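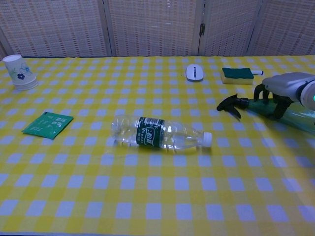

Gripper Trials at Lotden: Where We Are After the First Round

6 January 2021

A warm hello to everyone who reads this far down the newsletter! Many of you asked how the gripper comparison is coming along, so I promised myself I would sit down and write it up properly before the new year ran away with me.

We have been trying 2 sets of fingers on the same arm – the curved black ones from Clulitz and the straight padded ones from Nanar – and giving both of them the same kind of everyday clutter: paper cups, a water bottle, a computer mouse, a kitchen sponge, a flat little sachet and the green spray bottle that has become a bit of a favorite with the team. Between them they have now made 274 picks, and I have the sore back from resetting the table to show for it.

The spray bottle got 39 tries with the curved fingers, and they held on in 38 of them, as long as we came in near the neck and let them hook around the body. The Nanar pair liked the sponge and the mouse much better, and we were all rather pleased with how gently they treated the cups. The sachet is still giving both of them trouble, lying as flat as it does, and we would love to hear from anyone who has had luck with thin packets on a tablecloth.

Next we are swapping in the Menon controller, which lets us set the closing force in much smaller steps, and then the whole list gets run again from the top. Results should be ready for the April issue.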